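Startseite | Tagebuch | Garten | Küche | Archiv | Über mich

Tagebuch, irgendwann im Juli, kurz nach sechs Uhr früh

Ich bin schon wieder viel zu früh wach, und schuld ist die Blockflöte. Ja, wirklich! Seit ich mir die alte Fluteck aus dem Keller geholt habe, träume ich von Griffen. Heute Nacht war es das tiefe Cis, das ich auch im Wachzustand nicht hinkriege, und dann lag ich da und habe mit den Fingern auf der Bettdecke herumgetippt, bis ich genauso gut aufstehen konnte.

Gestern war wieder Probe in Morkier, im Saal über der Bäckerei. Wir waren nur 4 Leute, halb Morkier ist ja im Urlaub, und dann ausgerechnet dieses Stück, das Yupanqui heißt und in dem die Altflöte (also ich) ganze zwei Seiten lang allein gegen den Bass anspielt. Bis Takt 174 lief es richtig schön, ich war fast ein bisschen stolz. Danach kommt die Stelle mit den Vorschlägen und ich bin rausgeflogen wie ein Anfänger. Beim zweiten Mal auch. Beim dritten Mal habe ich einfach nur noch mitgezählt und freundlich geguckt.
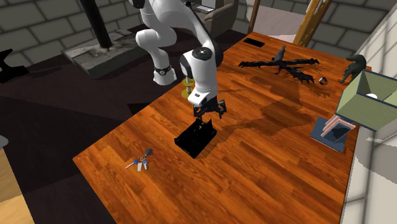

Auf dem Heimweg im Bus habe ich mir die Noten nochmal angeschaut und gemerkt, dass ich die ganze Zeit einen Auflöser übersehen hatte. Mit Bleistift eingekringelt, dick und fett, und gleich noch ein Ausrufezeichen daneben. Fast hätte ich deswegen meine Haltestelle verpasst!

Zu Hause dann Kartoffelsalat vom Vortag (schmeckt am zweiten Tag sowieso besser) und eine halbe Stunde Üben bei geschlossenem Fenster, der Nachbarn wegen. Takt 174 bis 214 ganz langsam, mit Metronom, und siehe da, zweimal hintereinander ohne Fehler. Im richtigen Tempo natürlich noch lange nicht.

Heute Nachmittag will ich nach Borus fahren und im Musikladen nach Korkfett fragen, meins ist nur noch ein trauriger Rest in der Dose. Und vielleicht gucke ich mir die Tenorflöten an. Nur gucken. So, jetzt erst mal Kaffee.

227 mal gelesen | 3 Kommentare | Teilen

Kommentare

pustekuchen: Nur gucken, jaja. Das habe ich auch gesagt, jetzt stehen hier zwei Tenöre.

altstimme_k: Tiefes Cis ist bei mir auch Glückssache. Viel weniger Luft geben als man denkt, dann geht's manchmal.

Morgenmuffel: Rezept für den Kartoffelsalat bitte!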